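# Reading a Thermocouple Without Losing My Mind

Project report, second-year electronics lab. My partner for this one was Laine Butkienė, and our supervisor was Bent Ragnarsson. I wrote the text, Laine did the board layout and most of the swearing at the layout software.

## What we were trying to do

The project list had a line that just said "temperature measurement, high range, own front end". What that meant in practice: take a type K thermocouple, build the amplifier ourselves instead of buying a converter chip, get the signal into a microcontroller, and come out with a number in degrees that we could defend in front of Bent. The range we had to cover was room temperature up to 700 °C, because that's where the little Varkside muffle furnace in the lab tops out.

I had never touched a thermocouple before this. I'd used the three-legged temperature sensors where you get ten millivolts per degree and everyone goes home early. A type K gives you roughly 41 microvolts per degree, and it doesn't even give you that consistently over the range. So if your amplifier is sloppy by a tenth of a millivolt, you're already a couple of degrees out before you've started. I remember doing that sum on the bus and feeling slightly ill.

## The front end

We started with one op amp wired as a plain non-inverting amplifier, because we had a drawer full of them and I thought we could get away with it. We couldn't. The input offset on the general-purpose part was a few millivolts, so with the thermocouple shorted out our "zero" was sitting where something like 60 degrees should have been. It also wandered whenever somebody opened the lab door.

Laine's suggestion was to go to a zero-drift (chopper) op amp, and that fixed most of it in one afternoon. The offset dropped to a few microvolts and stayed there. I'd read that chopper amps can be noisy at their switching frequency, and yes, there was a bit of fuzz on the scope, but we only care about a signal that changes over seconds, so a simple RC filter after the amplifier took care of it.

Choosing the gain took more arguing than it should have. At 700 °C a type K puts out a touch over 29 mV if the cold end is at zero. Our ADC reference is 2.5 V. So the most gain you can use is about 85, and then you want some headroom so that the reading doesn't slam into the rail if the furnace overshoots. We worked through it like this:

- Full scale thermocouple voltage: 29.1 mV
- Target output at full scale: somewhere near 2.2 V
- Gain: 75, from a 74k and a 1k resistor, both 0.1 %

A 74k isn't a standard value. We made it from a 68k and a 6k04 in series, which comes to 74.04k, and then corrected the leftover bit in software. Bent asked why we didn't just pick a gain that used standard parts. Fair question! I didn't have a good answer, and if I did the board again I'd pick whatever came out of the E96 table and let the calibration sort it out.

One more thing on the front end, since it cost us a whole session. A thermocouple is just two wires welded together, floating in space, and an amplifier input needs some path to ground for its bias current. We'd forgotten it. The output drifted slowly up to the rail and sat there, and I spent ages blaming the op amp. A 1 M resistor from the negative leg to ground and a small bias so that the input never went below the supply rail, and it behaved.

We also added open-circuit detection, which is a 10 M pull-up on the positive leg. If the thermocouple breaks, the input gets dragged high and the reading goes off the top of the scale, and the code shows an error instead of a temperature. It does put a tiny current through the thermocouple leads and therefore a tiny error. With our short leads I calculated it as well under a microvolt and stopped worrying.

## Cold junction

I'd say this was the part I understood least at the beginning and like the most now. A thermocouple doesn't measure temperature, it measures the difference between the hot end and wherever its wires meet your copper. So you need to know the temperature of your own connector. If the connector is at 24 degrees and you assume it's at zero, you're 24 degrees out, and it'll look perfectly steady and believable the whole time.

We put a small digital sensor right up against the screw terminals, with a dab of thermal paste and a bit of foam over the top to keep draughts off. On the first board Laine had put the sensor on the far side, near the voltage regulator (there was space there). The regulator runs warm. Our cold junction reading was 3 degrees too high and so was everything else. On the second board the sensor moved and we cut a slot in the board between the regulator and the terminals, and the problem more or less disappeared.

The maths goes in a certain order and I got it wrong the first time. You can't just add the two temperatures together, or rather you can, but it's only close near room temperature. The proper way is:

1. Read the cold junction temperature.
2. Convert it to the voltage a type K would give at that temperature.
3. Add that voltage to the measured one.
4. Convert the sum back into a temperature.

For the conversions we used a lookup table with straight lines between the points. I tried the full polynomial first and it worked, but it was slow on our little 8-bit part and I made two typing mistakes in the coefficients that took an evening to find. The table has an entry every ten degrees and the interpolation error is much smaller than anything else in our system.

## Getting it into the microcontroller

The built-in converter on our micro is 10 bits, so at 2.5 V reference one step is 2.44 mV. Divide by the gain and one step is about 33 microvolts at the thermocouple, which comes to around 0.8 of a degree. Not great, not awful. We took 16 samples and added them up to squeeze out a couple of extra bits, which does work as long as there's a little noise on the signal to begin with. Ours had plenty.

Mains pickup was the other thing. The thermocouple leads run past the furnace heater wiring, and on the scope you could see a lovely clean sine wave riding on top of our signal. Twisting the leads helped a lot. Spreading the 16 samples evenly over exactly one mains cycle helped even more, because the hum averages itself out. I was very pleased with that and told everybody in the lab, whether they wanted to hear it or not.

Here's the bit of code that does it, with the timing handled by a timer interrupt:

```c
volatile uint16_t sum;
volatile uint8_t n;

void on_sample(uint16_t adc)
{
 sum += adc;
 n++;
 if (n == 16) {
 result = sum;
 ready = 1;
 sum = 0;
 n = 0;
 }
}
```

Calibration was two points. For the low one we used an ice bath, and it's worth doing it properly: crushed ice with just enough water to fill the gaps, stirred, and left for a while before you trust it. If there's more water than ice, the bottom of the cup sits warmer than the top and you calibrate your mistake into everything. The high point was boiling water, corrected for air pressure on the day. Bent pointed out that this left us extrapolating from 100 degrees all the way up to 700, and he was right to grumble about it, so we also injected known millivolts from the lab's Daneshvar calibrator to check the electronics over the full range.
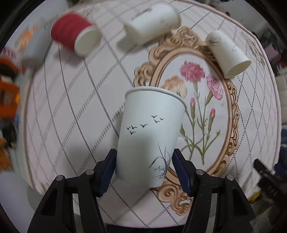
## Results

With the calibrator feeding the input, the electronics alone were within 1.5 degrees at every point we tried, and usually better. The worst error was at the very top end. I think that's the gain resistors warming up a bit, but we didn't have time to prove it.

With the real thermocouple in the furnace it was harder to say what "correct" was. We compared against the Punetti bench meter with its own probe, tied next to ours with a twist of wire. At 200 °C the two agreed to within a degree. At 700 °C ours read 4 degrees lower than the Punetti. Before anyone panics, an ordinary type K is only guaranteed to 0.75 % up there, so each probe is allowed to be more than five degrees out all by itself. Swapping the two probes over between the instruments moved most of the difference along with the probe, so I'm fairly comfortable that it's the probes and only a little bit us.

We left the logger on for one long run, heating up and then cooling down by itself, and got 1,596 readings out of it with no dropouts. There's a small bump in the data early on. It lines up with the furnace relay clicking over, and after we put a ferrite on the thermocouple leads we couldn't get it to happen again.

Response time I only measured roughly. The probe we used has a fairly chunky metal sheath and it takes its time. A bare-bead thermocouple would be quicker, but the sheath is there for a reason when you're poking it into a furnace.

## Things that went wrong that don't fit anywhere else

We connected the thermocouple backwards. The reading goes down as it heats up, so it's easy to spot, but the colour codes are a trap. Under the American standard the red wire is the negative one, and the IEC colours are different again (green and white for type K). Ours was American. I now check with a lighter every time.

The first extension cable was plain copper hookup wire from the Trutex spool, because it was the nearest thing to hand. That moves your cold junction out to wherever the copper starts, which in our case was beside a warm furnace. Extension cable has to be the matching alloy. So does the connector, if you're being fussy.

The second board has a silkscreen label that says "TERMOCOUPLE". Laine says it was me. It was in the file before I opened it, so I'm leaving this one unresolved.

## What I'd change

A proper delta-sigma converter, first of all. You can get them with 16 bits or more, a built-in amplifier and mains rejection, and they cost less than the pile of precision resistors we used. I'm glad we did it the long way once — I understand where each microvolt goes now — but I wouldn't do it the long way for anything that had to be finished by a deadline.

I'd also isolate the thing. A sheathed probe with a grounded tip touching the furnace body is a ground loop waiting to happen, and we only got away with it because the laptop was running on its battery. When we plugged the charger in the reading jumped by 8 degrees. An isolated supply and a digital isolator on the serial line would have sorted it, and there's room for both on the board if the regulator moves over to the other edge.

The schematic, both board versions and the raw log from the long run are in the project folder. The log's time column is in seconds from power-up, and the cold junction temperature is the last column.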